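How to Plan a Slow Train Trip Without Wearing Yourself Out

I have been putting together rail trips for my family for a good many years now, and every March, without fail, somebody rings me up wanting to know how to start. So I finally sat down to write out the way I do it, from the first cup of coffee to the last packed sock.

Step 1. Pick one end of the line

Most people begin with a list of every place they'd love to see, and then they try to thread a railroad through all of it. Please don't! Choose the one town you would be truly sad to miss and build backward from there. For our last trip that was Narmont, a little lake town with a covered market and a station right by the water. Once Narmont was settled, the rest fell into place in an evening.

Step 2. Keep each ride short enough to enjoy

My own limit is 300 miles in a day, and I'm happier with less. Write each leg on its own index card with the departure time, the arrival time and the station where you change. Lay the cards out on the kitchen table and leave them there overnight. If a day still looks good over breakfast, keep it.

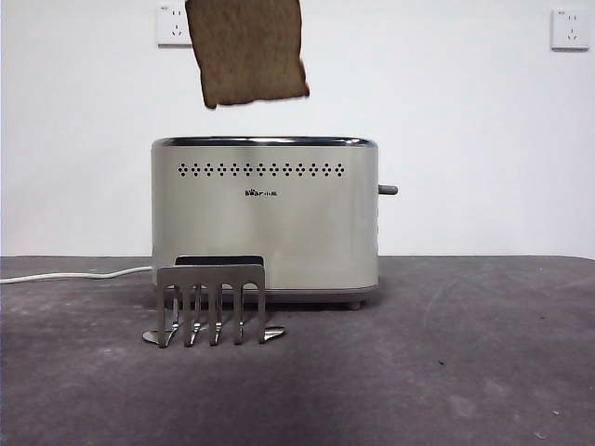
If it doesn't, split it in two and find a bed in the middle. We did that with the run from Wekeck to Narmont, and the extra night turned out to be my husband's favorite (he found a bakery, of course).

Step 3. Book the beds before the seats

Seats on regional trains rarely sell out, but small guesthouses do. I write to them first, and I always ask these things:

How far is the walk from the station, and is it uphill?
Is breakfast served before the early train?
Can we leave bags after checkout?

The Kokkinos guesthouse in Wekeck charged us $78 a night with breakfast, and they kept our suitcases behind the desk until suppertime.

Step 4. Leave room for a missed connection

Give yourself 53 minutes at a change if the timetable allows it. I know that sounds like an odd number, but it's what we had at Wekeck, and it was enough for soup, a restroom and a slow stroll to the right platform.

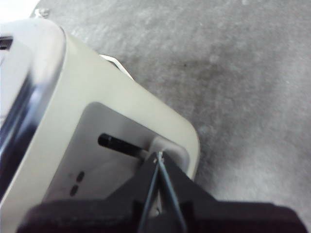
By Menaka Abeysekara
Posted 11/23/20 in Trip Planning

Step 5. Pack for the stairs

Plenty of older stations have no elevator, so pack your bag, carry it up and down your own stairs twice, and then take something out. I use a soft Undisetti duffel that goes under the seat, plus a cloth bag for food and knitting.

Step 6. Copy everything onto paper

Phones run down at the worst times. Put your confirmation numbers, guesthouse addresses and index cards in one envelope, and give a second copy to whoever you're traveling with. Mine goes in my coat's inside pocket and stays there until we're home.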